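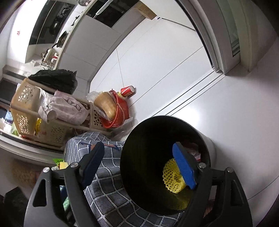
M. Sivier
Reel bench, and whatever gets left on it

12/27/23

Shop shut to the public, so a quiet day with the Trillik multiplier that has been sulking in the drawer since June. Complaint on the ticket: "noisy, won't cast, was fine last time." They were all fine last time.

Before stripping: handle turns with a gritty patch once per revolution. Free spool stops almost as soon as your thumb comes off. Drag goes from nothing to locked in a quarter turn of the star, with no middle to speak of. Line on it is mono, 40 lb all the way down, with no backing and a granny knot on the spool that I could have cut off but undid out of stubbornness. Line binned.

Side plate screws. One had been done up by somebody with a kitchen knife. Came out with the rubber band trick, second go. Replacement from the odds tin, the length matches, the head is a shade brighter. If the owner notices that he can have it polished at the usual rate.

Inside: salt under the side plate, dry and white, all along the lower edge where the reel stands when it's leaned against a wall. The gearing itself is better than the noise suggested. Main gear has light wear on the leading faces and no chips. Pinion fine. The gritty patch was sand packed into the root of the main gear teeth and held there with far too much grease. I've seen this before on reels from the Drudlow shingle and it is always the same story, dropped, rinsed under a tap with the side plate loose, then greased on top to make it quiet. It does go quiet for a trip or so.

Spool bearings. Both dragging. There are 2 on this model, same size either end, which is a kindness. Soaked in solvent, blown out, soaked again. Left-hand one now spins freely. Right-hand one still ticks. Soaked a third time and it ticked in a slightly more cheerful way. Swapped it for a new one. Put the old one in the jar of bearings I am going to find a use for.

Oil: one drop per bearing. Wrote this in large letters on the bench card last year and still caught myself reaching for a second. Wiped off.

Drag stack. This was the bit I'd been putting off. Washers had been oiled at some point, the sort that are meant to be run with drag grease or bone dry, and the oil has gone to varnish. Degreased, scraped with a plastic card, dried on paper overnight on the 26th, so really this entry covers two days but I wasn't going to write on Boxing Day. The second washer from the bottom is glazed past saving. No spares for the Trillik. Cut one from Rätsep sheet using the old one as a template, punched the centre first and then cut the outside, having once done it the other way round and made a very nice crescent.

Thin smear of grease each face. Rebuilt in order. Checked order against the drawing. The drawing has the spring washers facing each other and the reel came in with them both facing the same way, which would explain the missing middle on the star.

After rebuild, drag on the spring balance with a straight pull, hand tight: smooth start, no stutter, and I stopped at 5 lb. It has more to give. Didn't see the point in pulling harder indoors after what happened to the strip light.
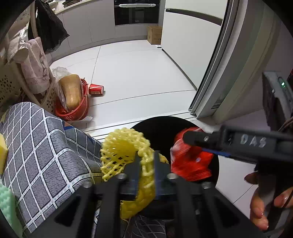 Foam fruit sleeve, yellow.

Brakes next. The blocks on the spool pins were worn unevenly and one was missing, so the spool had been running out of balance on the cast. That will have had as much to do with "won't cast" as the bearings. Full set fitted. Set the end float so there's the faintest knock side to side. The previous setting had the cap screwed down so hard it left a ring in the shim. People do love tightening that cap. It's the only bit they can reach without a screwdriver.

Level wind: n/a, this one never had one, and is better company for it.

Refilled with new mono, lighter than before, with a length of shock leader to go on at the beach. Filled to just below the lip. The temptation to get the last few yards on is strong and is the reason birds' nests exist.

Tested in the field behind the unit, which was soft, with a breeze coming across from the left. Rod was the Sivier house beachcaster, the heavy one with the replacement tip ring. Plain 70 g lead, no hooks, dog elsewhere.

Cast one: overcautious, thumb on it most of the way.
Cast two: better, clean start, slight fluff in the middle that settled by itself.
Cast three: properly leaned into it. Lovely noise. Went into the hedge.
Cast four: after a walk. Fine.

No gritty patch on the retrieve. A small tick from the anti-roll pawl at high speed, which I think was always there and was hidden by the sand. Leaving it. If it gets louder, the pawl spring is the first place to look and I've put a note of that on the ticket, in case it comes in when I'm not here.

Things I would do differently. Degrease the drag stack on day one so it can dry while I'm swearing at the screws. Bag the brake blocks as they come off and don't trust the saucer. The saucer has a slope. Had to sweep the whole floor on that side for one block and found it in my turn-up, plus a split ring and a bead I lost in the spring.

Also, for whoever uses the bench next, the brown bottle is solvent and the other brown bottle is tea. Labels are on order. Sniff first.

Still to do on this ticket: new handle knob cap (lost, old ones don't quite fit, possibly could be made to with a file), clean the reel foot where it's been taped to a rod at some stage, write up the bill. Suggested wording for the customer: rinse gently with the drag done up, shake, let it dry, slack the drag off afterwards, and leave the grease to us.

Next in the drawer is a fixed spool with the bail arm tied on with wool. Red wool. Ticket says "slight fault".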